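发件人：Henrik Brandes
收件人：居家整理讨论组
主题：回复：[整理] Dolodton 课程值不值得团购

Imke Lammers 写道：

> 各位好，
>
> 上个月我跟完了 Dolodton 的全套居家整理课，觉得应该跟组里说一声。课程的核心是“全部倒在床上”：一类东西一次清空，摊开，逐件决定去留，晚上要睡觉，所以当天必须收尾。老师说床是家里最大的干净平面，也是天然的截止时间。我照着做了衣物、文具、药品和各种线，最后换上他们推荐的 Plilta 分隔盒，抽屉一拉开心情就好。
>
> 单人价3444，组团的话每人3039。收纳盒另算。课里提到他们的调查，说学员一年后还保持整齐的占绝大多数，我觉得这个数据挺有说服力。Kai 一开始不信，现在也会自己把充电线放回格子里了。
>
> 想参加团购的请在十二月之前回我，凑够人数我去跟他们谈。另外，有没有人愿意一起看看分隔盒能不能批量买？
>
> Imke

Imke，各位：

先说结论，团购我不参加。下面写得长，没耐心的可以直接跳到价格那段。

我对“全部倒在床上”这一套没有敌意，我自己就做过，做过不止一回。我怀疑的是它被当成一种方法来卖，而且卖到了3444。把东西倒出来看一看，我祖母就会，她那时候管这个叫翻箱子，翻完了吃饭。

第一个问题是那个调查。“学员一年后还保持整齐的占绝大多数”，请问是谁去看的？我写信问过 Dolodton，回信很客气，说是课后问卷。问卷发给所有学员，填不填自愿。一个花了三千多块、一年后家里又乱回去的人，有多大兴致去填一份问自己整不整齐的表？剩下填表的是什么人，不难想象。更要紧的是，“整齐”由本人判断。我觉得我的书桌很整齐，Britta 来过一次，她的看法不同。

我没有说他们造假。我说的是这种数字听上去像证据，拿来下决定却不够用。要我相信，至少得有开课前的照片、一年后的照片，两组照片由不知情的人来打分，再找一批没上过课、只是自己倒腾了一个周末的人来比。这个要求对一家卖课的公司也许太高，那他们就不该拿“数据”两个字出来说话。

第二个问题是截止时间。说晚上要睡觉，所以必须收尾。听起来很有道理，我第一次听也点头。可我在自己家和别人家看到的情况是，到了晚上十点，人累了，床上还有半床东西，于是找一个大袋子或者脏衣篮，统统扫进去，放到椅子上。第二天早上袋子在椅子上，第三天也在。原来那些东西好歹在抽屉里，有个大致的方位，现在谁也说不清在袋子的哪一层。Gearóid 应该还记得他那个装说明书的袋子。

床还有一个实际的毛病：软。小东西往褶子里滚，螺丝、耳塞、备用纽扣，滚进去就当它扔了，等到换被套的时候再出来。盒子放在被子上也站不稳，尤其是窄而高的那种，人一坐到床沿它就倒。书桌、餐桌、地板上铺一条旧床单，都比床好用。我现在只用地板，铺一条浅色的床单，颜色浅，小零件看得见，收尾的时候提起四个角就行。 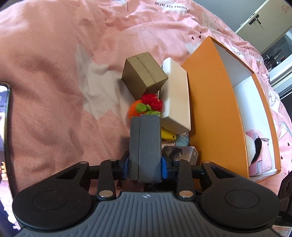

一次到底该清空一整类，还是只清一个抽屉？

一个抽屉就够了。一整类东西分散在家里好几处，光是找齐就要耗掉最有精神的那两个钟头，真正做决定的时候人已经烦了，结果全留或者全扔。一个抽屉半小时内能完，做坏了也只坏一个抽屉。

课程派当然会反驳，说只有把同类东西摆在一起，才会发现自己有那么多重复的。这话有一半对。文具确实如此，剪刀尤其如此。可是重复不等于多余。厨房一把剪刀，书房一把剪刀，玄关拆包裹一把剪刀，摆在一起看是三把，分开放的时候每一把都天天在用。按课上的原则，三把里要选出“最好的那一把”，另外的送走，然后接下来的日子你就拿着最好的那一把满屋子跑。我见过这么做的人家，后来又买回来两把。

药品倒是应该一次全拿出来，这点我同意 Imke。过期日期不摊开看不到，而且药分散在几处本来就不是好事。不过这跟床没有关系，桌子更合适，桌边有灯。过期的药怎么处理各地不一样，我们 Wernley 这边是药店收，别的地方的朋友请先问清楚，不要往下水道里倒。

第三个问题，分隔盒。这是我最不放心的部分，所以多说几句。

整理课和收纳盒一起卖，就像牙医诊所门口摆糖果柜台。课教你减少东西，盒子让你放得下更多东西，两边的钱都进同一个口袋。Plilta 的盒子我买过，质量没什么可挑剔的，边角光滑，叠得也稳。毛病出在格子上。格子的大小是设计的人决定的，家里的东西不归他管。电池放进去刚好，胶带放进去差一点，卷尺竖着放高出来，抽屉就关不上。结果是要么迁就格子，把同类的东西拆到两个盒子里，要么专门为卷尺再买一个大一号的盒子。

我去年在盒子上一共花了1063。这个数字我是翻账单加出来的，加完又加了一遍。现在还在用的，是最早那个没有格子的敞口盒，和一个装茶叶送的纸盒。其余的盒子叠在柜顶，里面放着更小的盒子。有朋友笑我说这也算整理得很好，盒子本身分类清楚。我没觉得好笑，那是1063。

所以批量买分隔盒的事，我也劝各位先等等。先用鞋盒、饼干罐、切掉上半截的牛奶盒，凑合一个月。一个月之后哪个盒子总是满的，哪个总是空的，自己就清楚了。那时候再量尺寸去买，买的时候带上卷尺，还要记得抽屉的内高和外高差不少，我吃过这个亏。
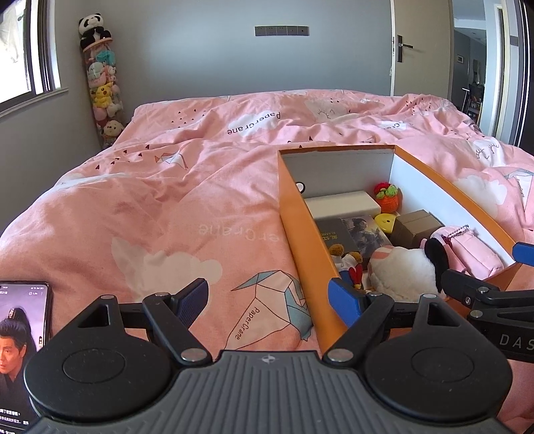 说到尺寸，还有一点课上大概没讲：敞口盒比带盖的好用，至少对每天要拿的东西是这样。带盖的盒子多一个动作，多一个动作人就会偷懒，东西就放在盖子上面。过几天盖子上面又长出一层来，想拿里面的反而要先清上面的。盖子适合一年开一两次的东西，圣诞灯饰、旧信、冬天的手套。其余的，敞着就好，落点灰也比找不到强。

标签我也持保留态度。Britta 在旧帖子里推荐过标签机，她家里确实用得好，这我承认。可是她家的东西本来就放得规矩，有没有标签都一样。我家贴了标签之后的半年里，写着“电池”的盒子里有电池、发绳、一把不知道开哪里的钥匙。标签没有变，里面的东西变了，比没有标签更误事，因为我会相信标签，就不往里看了。如果一定要贴，用铅笔写在纸胶带上，改起来不心疼。

还有“Huttunen 九步法”，上回有人在组里转过那张表，这次 Imke 没提，但我猜课里也有类似的东西。九步里面，第一步是“想象理想的生活”，第二步是“写下来”，第三步是“告诉家人”。到第四步才碰到实物。我不否认有人需要这样热身，可是对我来说，等想象完理想的生活，一个抽屉早就清完了。告诉家人那一步尤其可疑。家人听完以后会参与意见，会从准备扔掉的那一堆里往回拿东西，会说那个水壶是结婚时谁谁送的。我的经验是先把自己的东西弄完，别人的东西一件不动，等他们自己看着眼馋。

这就说到 Kai 的充电线。Imke，我不怀疑他现在会放回格子里。但这才一个月。我戒过糖，第一个月也很出色。请到明年春天再告诉我们一次，到时候如果线还在格子里，我愿意在组里公开收回这一段。还有一种可能你也考虑一下：线放回去，是因为充电的地方就在那个抽屉旁边。换成离得远的柜子，同样的课，同样的盒子，结果也许就两样了。我一直认为位置比方法要紧得多。东西在哪里用，就在哪里放，伸手能到。这句话不值3444，我免费说了好几年，也没几个人听。

价格这段，给跳着看的人。

单人3444，团购3039。优惠看着是不小，可是拿一个本来就偏高的价钱来打折，便宜的只是相对那个价钱。我请各位问自己一句：如果从来没看到3444，单看3039，会买吗？我问过自己，不会。课的内容我看过试听那两节，加上 Imke 信里讲的，能想到的我都在上面写了。剩下的大概是音乐和老师的声音，声音确实好听。

另外，退款条款请看仔细。试听页上写着“不满意可退”，点进去是“在完成全部作业并提交照片后”，才能提出申请。全部作业做完的人，家里多半已经收拾好了，还退什么。没做完的又不够资格。我不知道这算不算故意，反正效果是一样的。谁要去谈团购，这一条先谈，比再压一点价钱有用。

公平起见，也说说哪些人可能值得去上。一种是刚搬家的，东西反正都在外面，有人带着走一遍能省点争吵。一种是替长辈清房子的，那种时候需要有人在旁边说“可以停了，明天再来”，花钱买这句话我能理解。Gearóid 去年替他姑妈清房子，要是当时有个外人在，他大概不会把三个柜子的桌布全运回自己家。（Gearóid，桌布还在吗？我这边缺铺地板用的，旧的就行，颜色浅一点。）

还有一种人我说不准，就是一个人怎么都开不了头的。朋友来坐一下午可能比课管用，不用帮手，坐着喝茶就行，有人在场，手就会动。我给人当过这种陪坐的，也请人来陪过。代价是一顿晚饭。组里如果有人想试，住在 Wernley 附近的可以写信给我，我下午一般有空，四点以后不行。

如果大家嫌我说话刻薄，那我提个具体的办法，不花钱。愿意参加的人各选一个抽屉，弄之前拍一张，弄完拍一张，然后放着，平常怎么过就怎么过，三个月后不收拾，直接再拍一张。上过课的和没上过课的都来。照片发给一个不参加的人，由这个人打乱了寄给大家看，我们来猜哪张是哪张。人少，说明不了太多，但总比自愿填的问卷强。Imke 你肯来的话，我先把自己最难看的那个抽屉报上来，厨房左手第二个，里面有橡皮筋、过期的优惠券，还有上面提到的那把钥匙。

打散照片的人最好找个耐烦的。Britta，你要是不参加拍照，能不能考虑一下？

Henrik

又及：上面说浅色床单，有花的也可以，只是花太密的话找纽扣费眼睛。我试过一条小碎花的，跪在地上找一颗衬衫扣找到天黑，后来在自己袖口里找到了。

又又及：Imke 问的线材收纳，我的做法是每根线用过之后对折再对折，套一个卫生纸筒芯，筒上写设备的名字。不好看。写的时候务必写设备，别写接口，接口的名字过两年就没人记得了。

--
居家整理讨论组
回信请保留主题前的 [整理] 字样，引用旧信时请删去无关部分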